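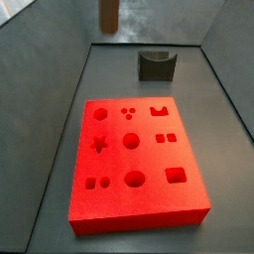

The Stinera soup station is made for restaurants, hotel breakfast rooms and canteens which serve soup and sauces from the counter during many hours. It has four pans of different outline, and each pan has a lid of the same outline. Guests and new staff should see without reading which lid belongs where. In the red block, the hexagonal hole, the three small round holes set in a triangle and the curved one are easy to tell from each other at first look, and we wanted the lids to be as clear as this. One is round, one is oval, one is square with soft corners and one is six-sided. The lids cannot be exchanged by mistake, so the fish soup does not get the lid of the vegetable soup. For kitchens which must take care with allergies this is a real help.

Stinera is designed and built by Ploltetti. We make equipment for serving hot food, and we sell it directly and through our partner Auer.

What is in the box

Base unit with water bath and heating plate
Four pans in stainless steel, with lids
Four ladles with long handle and drip hook
Mains cable
Drain hose for emptying the water bath
Printed instructions in English, German and Italian

The label holders and the sneeze guard are ordered separately. Please see under Accessories.

How it heats

The pans hang in a water bath, so the soup is never in contact with the heating plate. Cream soups and cheese sauces stay smooth and do not catch at the bottom, also when the pan is nearly empty. The factory setting is 77 °C, and you can change it with the turning knob at the front. The knob can be locked with a small key if the station stands where guests serve themselves.

Please note that the Stinera keeps food hot. It does not cook and it should not be used to warm up cold soup from the fridge. Bring the soup to the boil in the kitchen first and then fill it into the pan. With hot tap water in the bath, the station is ready after roughly 13 minutes. With cold water it takes considerably longer, so in this case switch it on before you start with the other preparations.

A red light shows when the water is too low. The heating then switches off by itself and starts again when you have filled up. 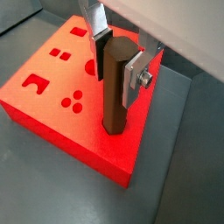 Cleaning and daily care

Empty the bath every evening. The drain tap is on the right side and the hose is simply pushed on. Pans, lids and ladles go in the dishwasher. The base unit does not, and it must not be sprayed with water either - a damp cloth and a little washing-up liquid are enough.

In places with hard water you will see a white layer on the heating plate after some weeks. Fill the bath with water and household vinegar, leave it for one hour without heating, then drain and wipe. Do not scratch the layer off with a knife. Scratches on the plate are not covered by the guarantee.

Technical details

Content of all pans together: 14 litres
Temperature: adjustable, factory setting 77 °C
Material of pans and lids: stainless steel
Handles: heat-resistant plastic, black
Connection: normal household socket
Guarantee: 2 years on the base unit

Accessories

Tillura label holders are clipped on the front rail and take a card which you can write by hand or print. They come in white and in black. The sneeze guard is in clear acrylic and can be folded up for filling. Single pans and lids are also available. When you order a lid, please give the outline (round, oval, square or six-sided) and not only the article number, as we have had some wrong deliveries with this.
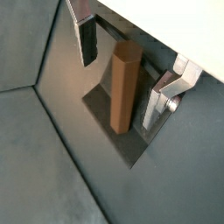

Hexagonal peg standing upright on a dark square base plate

Ordering and delivery

Orders from restaurants and canteens are handled by Mirjam Mayrhofer. Please write to her also if you want to try the station before buying. We have two units for loan, and they are usually booked out in July because of the summer festivals. The transport is paid by us in one direction.

For repairs and spare parts please contact Majdi Aoun in the workshop. He needs the serial number, which you find under the base unit next to the cable. Empty the bath before you turn the unit over to read it.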